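Flunimar Trajectory Tools

Workstation software for cleaning, aligning and replaying gripper demonstrations

Single-seat license: $2,499
Includes 7 months of updates
Release date: 2025-09-27

Overview

Flunimar takes recordings made with a hand-held parallel gripper and turns them into trajectories a robot arm can run. It reads wrist video and finger width, recovers the tool path, and flags stretches where tracking was lost. You can trim, split and relabel takes on one timeline.

What it does

Path recovery from a single wrist camera
Finger width resampled to 30 Hz
Reach and joint limit checks against your arm model
Collision checks against a simple table and fixture model
Batch export, up to 300 takes per job

Path recovery runs offline. A take with long stretches of blank tabletop will track poorly, so leave ordinary objects and fixtures in view. Reflective surfaces close to the fingers can also cause dropouts. Flagged sections stay in the project until you delete them.

Setup

Install the license file, import your camera calibration, and draw the work surface. Oleksandra Yatsenko wrote the setup guide, and it covers peg and bowl layouts in detail.

Support

Support is by email and covers installation, calibration and export. Custom arm models are quoted separately. Ask for Demyd Semeniuk.
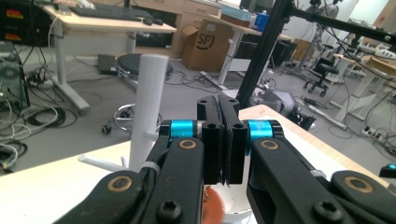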